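Wondara publie une nouvelle version de son logiciel de pliage

Publié en février, 9 h 20 – par la rédaction

Imprimer | Envoyer par e-mail

L'éditeur Wondara a mis en ligne ce mois-ci la deuxième version de Stellitden, son logiciel de perception et de planification destiné aux robots qui manipulent du linge. La mise à jour concerne surtout les vêtements épais, sur lesquels la version précédente perdait souvent le fil entre deux plis.

Le programme découpe le pliage en étapes courtes. À chacune d'elles, il estime l'état du tissu, choisit une zone de prise, calcule l'écartement des doigts puis vérifie le résultat avant de continuer. Si l'estimation est jugée trop incertaine, le logiciel demande une nouvelle vue du vêtement et recalcule la prise. Cette vérification intermédiaire n'existait pas dans la première version, qui planifiait tous les gestes à partir d'une seule image de départ.

Le jean reste le cas le plus difficile. Une fois les jambes rabattues sur le haut du pantalon, les épaisseurs se superposent et le module de perception doit distinguer le bord d'un pli d'une simple couture. Les surpiqûres claires d'une poche arrière, par exemple, étaient régulièrement prises pour un ourlet. Les jambes empilées dans la longueur posent un autre problème : le bas, souvent froissé, n'offre pas de bord net à saisir.

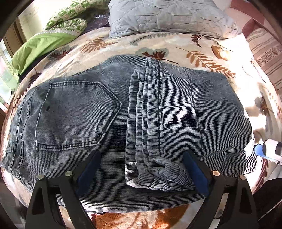 Des essais menés hors du laboratoire

Wondara a confié l'évaluation au bureau d'études Dobre, qui a travaillé dans des logements habités, avec leurs couvre-lits à motifs, leurs coussins et la lumière du jour. Selon l'éditeur, le logiciel a mené à terme 68 % des pliages de pantalons, contre 27 % pour la version antérieure dans les mêmes conditions. Le temps de calcul entre deux gestes a diminué d'environ 20 %.

Les échecs se concentrent sur deux situations : les tissus rayés posés sur un fond très chargé, où le contour du vêtement est mal délimité, et les prises de plusieurs couches à la fois, quand celle du dessous glisse. Un correctif est prévu pour la première. Pour la seconde, l'équipe étudie une estimation du nombre de couches avant la fermeture des doigts.

La nouvelle version comprend aussi un outil de relecture, appelé Tarkholm. Il affiche côte à côte la vue de la pince, le plan retenu et les prises écartées, avec le score attribué à chacune. L'opérateur peut annoter une séquence et la renvoyer dans le jeu d'entraînement sans quitter l'interface.

La mise à jour est gratuite pour les titulaires d'une licence en cours. Les autres utilisateurs peuvent tester le logiciel pendant 60 jours. La documentation est disponible en français et en anglais, et les fichiers de configuration de la première version restent compatibles, à l'exception des profils de pince, qui doivent être réétalonnés.

Imprimer | Envoyer par e-mail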